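Plastic cups instead of glasses for a kids' party?

kultberg36
Joined: October
We've got nine children coming and my sister wants me to buy a stack of coloured plastic cups, pink, green and blue, one colour per table. I'm not convinced. They look cheerful enough, but I've had plastic cups before that made everything taste of cupboard. Is the colour thing worth it?

merau
Colour coding never lasts. By the second round of drinks they've all swapped. I'd write names on paper cups and bin them after.

Dafis
Disagree with merau. Paper goes soggy if a child nurses one drink all afternoon, and mine do. Plastic with a rolled rim is easier on small mouths as well. I'd worry more about what goes in them. We're doing small cans, one shared between 3 cups. These are what I've got on the table now.

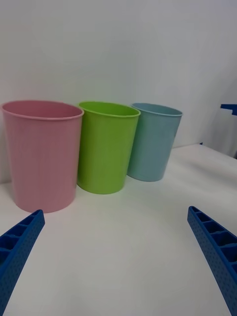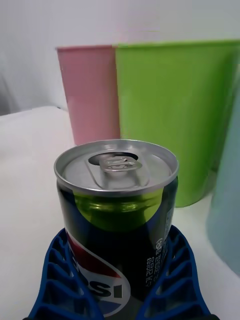 I'm told that stops the waste, though I have my doubts about three children agreeing on what a third is.

kultberg36
Cola for under-eights? I can't see their parents thanking me. And sharing a short can three ways sounds like a mouthful each.

Dafis
A mouthful each is the point. Top up with water or squash.

merau
Squash on top of cola, you're welcome to it. Still say paper.

jelledska
Has anyone had these through a dishwasher? The shop I used claimed 3000 washes for theirs and I'd like to know who stood there and checked. Mine went cloudy by Christmas.

Dafis
I do mine by hand so can't help you there. Wouldn't believe the 3000 either.

kultberg36
Right, I'll get one stack in a single colour and see how they taste with plain water first. If they're horrible my sister can have them.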